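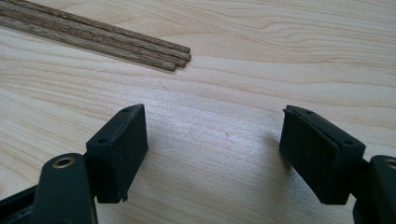 Report on the visit to the Kakier chopstick and small woodware workshop, Amdale

The delegation was received on 17/09/2019 by Orathai Sangkhawat, production manager, and was shown the cutting room, the finishing room and the sorting tables.

Kakier supplies squared sticks in dark and pale woods to restaurants and craft retailers. Blanks arrive from the Robles sawmill in bundles of up to 600 and are stored flat for 52 days before cutting. Members noted that the store was well aired and that each rack carried a dated card.

Most of the afternoon was spent at the sorting tables. Sticks are laid side by side and compared for color, grain and straightness – a task still carried out by eye. Length is checked later, against a stop block, and short pieces are set aside for the Bronton shop, where they are sold as plant labels. Arūnas Šimkus asked whether darker pieces were harder to match. Ms. Sangkhawat replied that they were, particularly under the evening lights.

The finishing room was seen only briefly, as a batch of 292 sets was being packed for shipment.

The delegation thanks Kakier for its hospitality. Members wishing to join the return visit in May should give their names to Sandamali Dewan. Closed shoes are required in the cutting room.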